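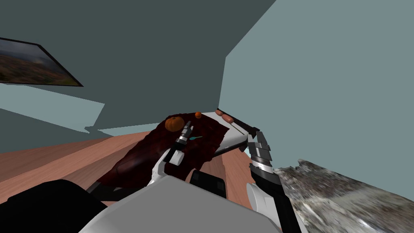

A landscape in a thin black frame, with a wooden table in front.

Wonetti Wall Strips: a fair try

The box says you can hang anything up to 15 pounds in under a minute, with no nails and no marks. I have read that sort of promise on a lot of boxes, and I have the patched walls to go with it, so I didn't start out friendly.

What you get is 13 pairs of strips, a paper level and a wipe in a packet. Why 13 I can't say. A medium frame takes four pairs, so after three frames you own one spare pair that is no good for anything bigger than a calendar. The level is a printed card with a line on it. It told me my shelf was crooked. My real level said the shelf was fine.

Hanging went well enough. You wipe the wall, press the strips on, hold for thirty seconds, then take the frame off again and wait an hour. So much for under a minute. The instructions skip straight past that hour on the front panel and bring it up on the back, in small gray type.

I put up three frames in April. Two were still up months later, dead straight, and I'll give Wonetti credit for that. The third was the heaviest, at 11 pounds on my bathroom scale, well inside the limit. It came down in its second week and took a chip out of the baseboard. The wall there is painted with an eggshell finish. The box says "most painted surfaces" and leaves you to find out which.
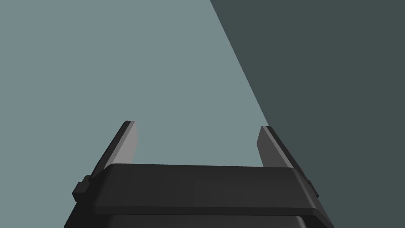 Melina Makris wrote in to say she had the same trouble until she stopped using the wipe and cleaned the wall with rubbing alcohol, and that she now doubles the number of strips as a matter of course. I tried it her way with the heavy frame and it has held so far – but eight pairs for one picture makes these a pricey nail.

Taking them off is the part I expected to hate. You pull the tab straight down, slowly. Five of six came off clean. The last one snapped, and I had to saw behind it with dental floss, which left a smear and took off a patch of paint the size of a dime.

For renters with small, light frames they do the job. For anything you'd be sorry to see on the floor, I'd still use a hook. The Grundport ones come in a bag of 300 and I have never had one drop.

Score: two and a half out of five.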